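How I Make Iced Tea for a Crowd

Every August I host the block cookout, and every August I run out of tea by 3 p.m. My friend Lindsay Merrick finally talked me into brewing a concentrate, and now I do it her way.

Boil half a gallon of water, take it off the heat and drop in 15 tea bags. Set a timer for five minutes. Don't squeeze the bags — you'll get bitter tea! 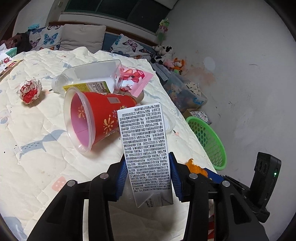
Small print on a white paper packet.

Stir in your sugar while the pot's still hot (I use a cup, my sister uses two, we've stopped discussing it). Let it cool on the counter, then top it up with another half gallon of cold water and chill overnight. 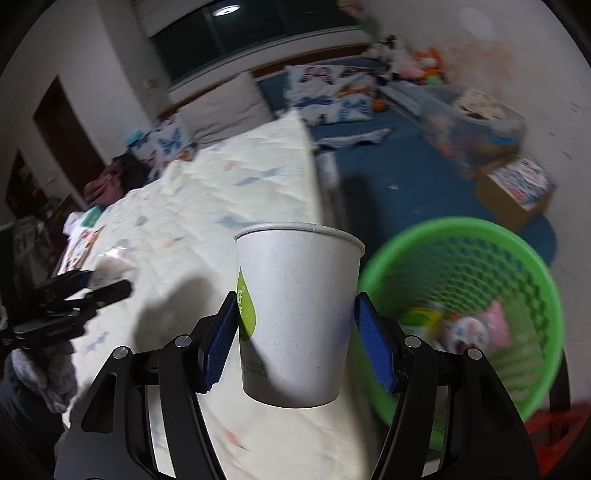 Serving is the easy part, but please don't fill the pitcher with ice. Put the ice in each drink instead and the last glass tastes as good as the first. A plain white paper cup with a rolled rim and a little green label does fine for this — fill it halfway with ice, pour, add lemon and hand it over.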